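Rolling the posters for the tubes

In August I finally decided to do something with my posters. I have collected them for many years, and most of them were standing behind the wardrobe without any protection. When I moved to my new apartment, two of them got bad creases, and I was angry at myself for a long time. So now I am learning how to roll and pack paper correctly, and I want to write it down, maybe it helps another person who also has too much paper at home.

The first thing I learned is that you need a big table. My kitchen table is too small, a large poster hangs over the side and bends from its own weight. A big white table is the best, because every bit of dust shows on it and you can wipe it away before the print goes down.

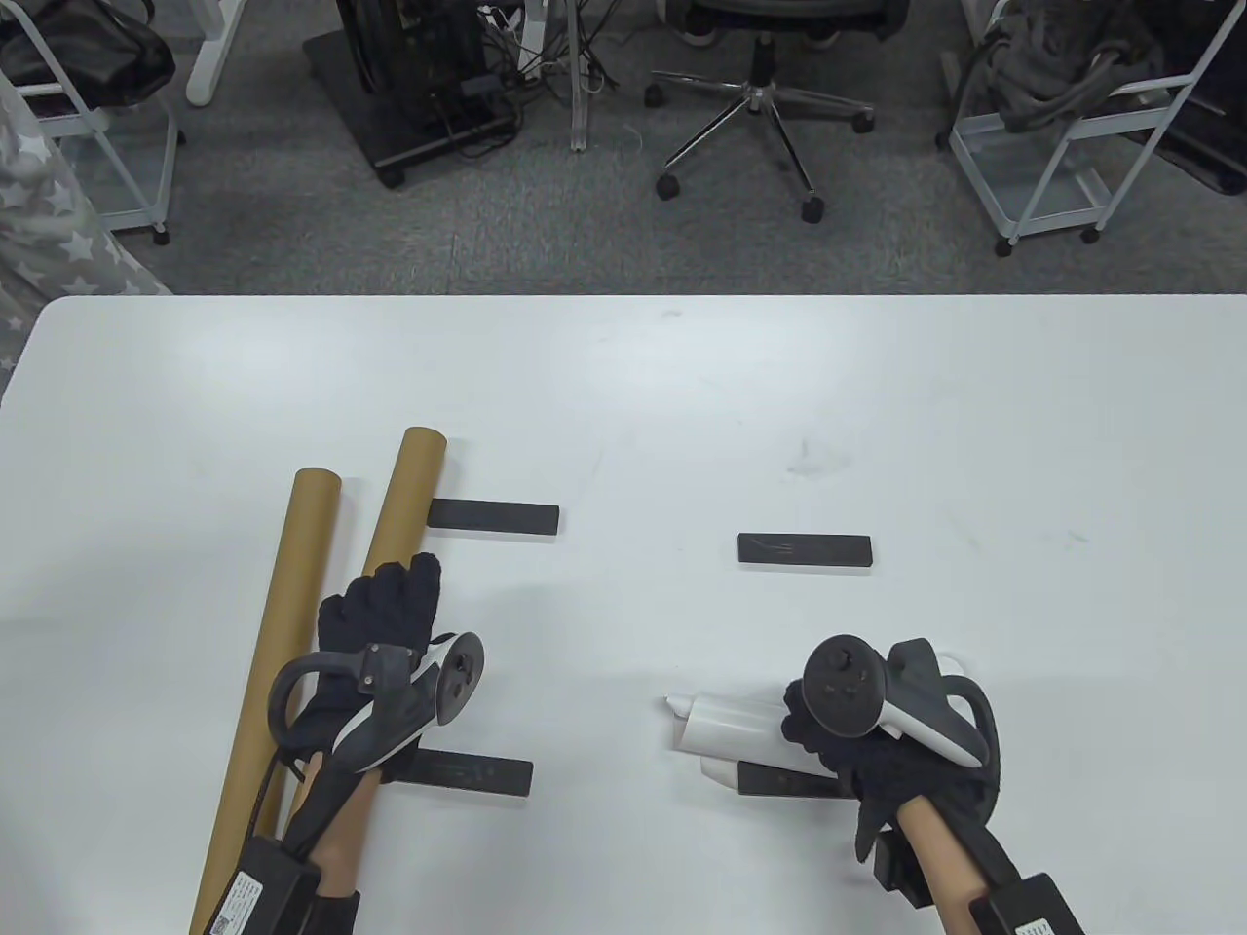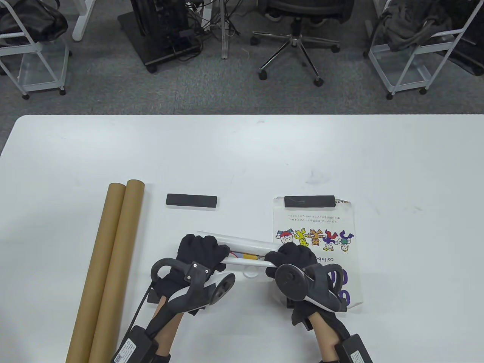 Cardboard tubes on the left side of the table in both pictures, and in the second one a glossy print in the hands.

My friend Siiri Oksanen worked before in a small frame shop called Miettinen, and she explained to me most of what I know. She says that people roll too tight. They want the roll to be thin, so that it goes easily into the tube, and then after one year the poster does not want to lie flat anymore. Her advice is to roll it a little narrower than the inside of the tube and then let it open by itself when it is inside. I tried this with an old calendar page first, and it was much easier than I expected.

The second advice was about the hands. Glossy paper takes every fingerprint, and you see it only later, when the light comes from the side. I use thin cotton gloves, but any clean glove that is not fluffy is good. With gloves you feel the edge of the paper less, so you must go slowly. I keep both hands on the roll, one at each end, and I turn with the fingers only. If one hand goes faster than the other, the roll becomes a cone and you have to start again. It happened to me four times in one evening!

For the question of printed side inside or outside, I received different answers. Siiri puts the print inside, because then the color is protected from rubbing on the cardboard. Onni Kauppinen, who sells old film posters, puts it outside, and he says that the poster lies better on the wall later. I do it like Siiri, but with a sheet of thin paper without acid between the layers.

About the tubes. I bought mine from Denditus, the plain brown kind, and I paid for a pack of 20. This was too many, but one by one they cost almost double. Please measure your posters before you order. I did not, and some of my tubes are longer than I need, so I fill the end with crumpled paper. A long tube is not a problem. A short one you can only give to somebody else.

To keep the roll closed I do not use rubber bands any more. They become sticky with time and they leave a line in the paper. A strip of paper 60 millimeters wide, closed with a small piece of tape, is enough. The tape must touch only the strip and never the poster.

On the outside of each tube I write with a pencil what is inside and in which month I packed it. Before, I thought that I would remember. I did not remember, and I opened six tubes to find one map.

The tubes are now lying flat on the top shelf in the hallway. Humaira Usmani asked me in the comments last time if they can stand in a corner. For a short time yes, I think, but the lower edge of the paper carries everything, so I prefer them lying down. Next I have to pack the big botanical prints, and for these I still need to find a wider tube.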